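Usport Tabletop Sim Kit: where we are as of June

Hi all. You asked for the plain version this time, with fewer charts and more of what it's like to work with the thing every day, so I'm writing this the way I'd tell it over coffee. Short answer: I like the kit, I have gripes, and I think we should keep paying for it through the fall.

For anyone who joined after the spring call, the grant from Brumadent covers a review of the Usport kit, which lets us build a virtual dining room, put a robot arm next to the table and practice handling jobs before we buy any hardware. Macapagal wants to know if it's good enough to plan their table-clearing pilot around. I've been running it mostly by myself, mornings from 8 until lunch, with the scoring done in the afternoon.

Setup went better than I feared! The installer is fine, the license server is a bit cranky (it logged me out twice in the first week), and the room templates load without fuss. I went with the dining room because it's closest to what Macapagal has in mind. You get a big dark table, wooden chairs, and a mixed bag of tableware to drop on it, and you can make things as crowded or as sparse as you want.
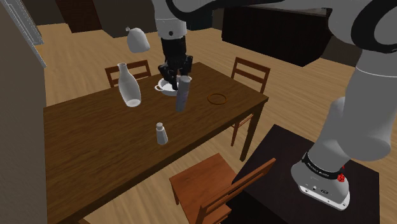

I've logged 138 runs so far against the 80 we promised for this period, so we're well ahead on volume. Before you get too excited, a lot of those were short ones where I was still learning how the scoring works. I threw out 19 of them because I'd saved them with the wrong settings, which was my own fault and not the kit's. The rest are tagged and sitting in the shared folder.

What I like most is how fast I can change the layout. Swap a pot for a bowl, nudge a bottle toward the far edge, hit reset, go again. Doing that with real dishes would eat my whole morning (and probably a few of the dishes). The arm controls feel natural after a few days, and the replay viewer is great. I can pick any moment in a run and look at it from a new angle, and that has saved me from a couple of wrong guesses about why a grasp was scored the way it was.

Now the gripes. Clear and see-through objects are hard to judge on my monitor, especially over that dark tabletop, and I end up switching views over and over to work out how far the fingers are from them. Thin flat things are a pain too, and I've asked Usport support for a better way to set the grasp height on those. They answer quickly, I'll give them that, but the answer has mostly been "next release." 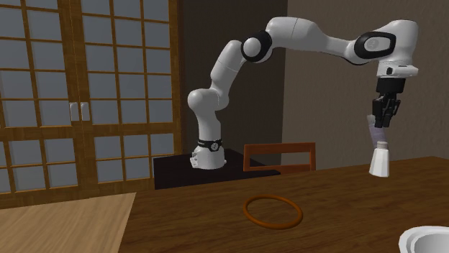 The manual needs work. The chapter on custom objects skips a couple of steps, and I only got through it by poking around in the sample files. I've written up my own notes and will send them along with the next batch of runs, so Macapagal's people won't have to do the same digging.

On money, we're under budget. The license is paid through the end of the grant period and the only extra was a memory upgrade for my workstation, which really was needed (the replays are huge). I'd like to put what's left toward a trial of the Kilport add-on. It's supposed to give finer control over finger contact, and I want to rerun the thin-object jobs with it before we tell Macapagal anything firm.

I need 2 things from you: a yes or no on the Kilport trial, and the final list of tableware from Macapagal so I can match the virtual set to it. The list is the more urgent one. Once I have it I'll start building the new layouts right away, and you'll get the first scores in the next report.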